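Sorting the children's crockery, and a method for bowls that will not nest

The crockery cupboard has one usable shelf at child height, 2 grid squares of the tablecloth deep (I use the cloth as a ruler, the printed lines being straight enough for the purpose). Since September it has been over capacity. The usual symptom is a door that closes only if the top bowl is turned a particular way. I took the contents out, put them on the table with a few pans from the shelf below, and started again.
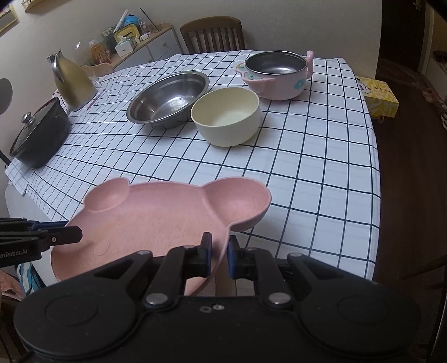
Posted November 28, 2020
Filed under: Kitchen, Storage
Written by the owner of this blog

The problem is one of shape. Plain round bowls stack by diameter, and the height of the stack is the height of the largest bowl plus a small increment for each one added. The cream bowl and the wide stainless steel one both follow this rule. Anything with ears does not. The pink bear plate has two compartments at the top edge and a main well underneath, so the only thing that sits properly on it is a second plate of the same pattern, and we have one.

Handles are the second difficulty. The children's bowl with the steel liner takes up its own width plus the handle, and the space beside the handle is too narrow for anything except a lid. I tried it handle outwards, handle to the back and handle diagonally. Diagonally was best by a small margin.

Pans and the kettle were easier. They do not belong on this shelf and went back to the Rirkier rack by the cooker, where they should have been to begin with.

For the rest I settled on three groups: round, eared and handled. Round goes at the back in one stack, largest at the bottom. Eared goes upright in a Stundach plate divider, the narrow version, with the flat underside facing left. Handled goes in front in a single row, no stacking.
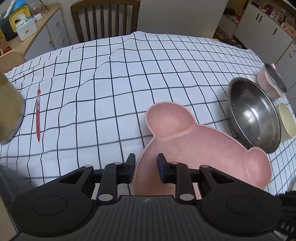
Does it matter whether divided plates are stored flat or on edge?
On edge is better if the shelf has a divider or a wall to lean them on. Flat is fine for one or two, but each plate then takes its full footprint and the compartments collect whatever is put on top.

The steel bowls needed a decision of their own. A shallow one will roll if stood on its rim, so it has to lie flat, and a flat steel bowl on a bare shelf slides whenever the door is shut with any force. I cut a piece of Grisura liner to size and put it underneath. The liner comes in a 2000 mm roll and the offcut is long enough for the drawer below.

Small cups went inside the round stack at first. It saves space, but a cup with a handle tips the bowl above it, and the stack leans. They are now on the Lie hooks under the shelf, 5 in use out of 6. The spare is for the one that is usually in the sink.
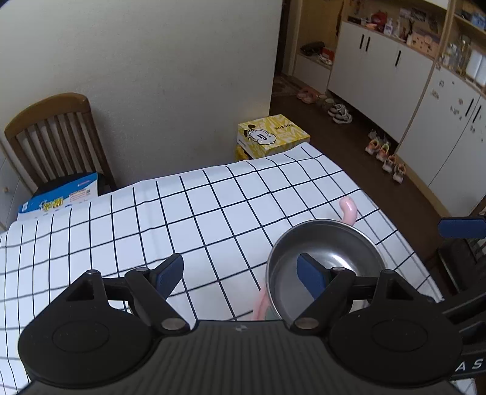
Steel bowl on the gridded cloth, with small pink items beside it.

Total time was longer than planned, most of it spent on the handled row. The door closes without turning anything. I have left the shelf label off until the arrangement has been through a few weeks of other people putting things away, after which I will measure the gap at the front again and see if the divider needs to move to the right.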